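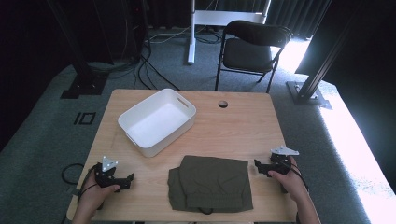
Someone replied to my last lot of posts saying that folding anything with a drawstring is a waste of a good afternoon, and that hers all go in the drawer in a ball and come out perfectly wearable. I've been thinking about that ever since, so you're all getting a thread (sorry, put the kettle on).

First of all, I completely understand the ball. I was a ball person for years! My drawer used to stick out by a good inch and I just walked round it. But I do think drawstrings get a worse name than they deserve, and I'd like to stick up for them a bit.

The trouble is nearly always the cord. You fold everything up nicely, pop it on the pile, and then next time you reach for a T-shirt the cord has hooked itself round something and the whole lot comes out together like a magician's hankies.

What I do now is lay them flat, pull the waistband straight, and tie the cord in one loose bow before I start. Loose, mind. I once did a double knot on my swimming shorts and had to pick it undone with a fork.

Then one side over the other, tuck in the pointy bit at the seat so you've got a straight edge, and fold up from the bottom. I stop when it's a squarish sort of shape. If a flap pokes out at the side I give it a pat and carry on with my life.

My olive pair still has a little loop of cord hanging down at the front after all that, and I've decided I like it. It tells me which end is the waist when they're in a pile, and with three pairs of nearly the same trousers that is more use than it sounds.

Now, baskets. A few of you asked what I put things in, and the answer is a plain white plastic one, with rounded corners and cutouts you can get your fingers through. I had a lovely woven one before that from Stuvano and it snagged every jumper I own, so it lives by the back door now and holds bulbs and string.

Smooth sides make such a difference. You can slide a stack in and slide it out again and nothing catches. It also wipes clean in about two seconds, and if you've ever left a damp swimming towel at the bottom of a basket for the whole of August you will know why I mention it.

I put the heavy things in first, so trousers and sweatshirts, then T-shirts, then socks down the sides wherever there's a gap. The Tomasport fleece goes in last because it's bouncy and it squashes down nicely under the palm of your hand.

And please, do it at a table! I folded on the bed for most of my adult life and my back complained every single time. A table gives you a proper flat surface to smooth things against, and the creases really do come out better. Ten minutes and I've done a whole wash, with the radio on.

To the lady with the drawer full of balls, I mean this kindly, try it with one pair. Just one. If you hate it you can scrunch them up again and I'll never say another word on the subject (I will, but I'll say it quietly).

Jumpers next time, as I've had so many questions about sleeves. I've a nice thick one from Barby that refuses to lie flat whatever I do to it, so if anybody has a good method for a roll neck, do send it over before I start.

Contact | © Folding Slowly | Back to top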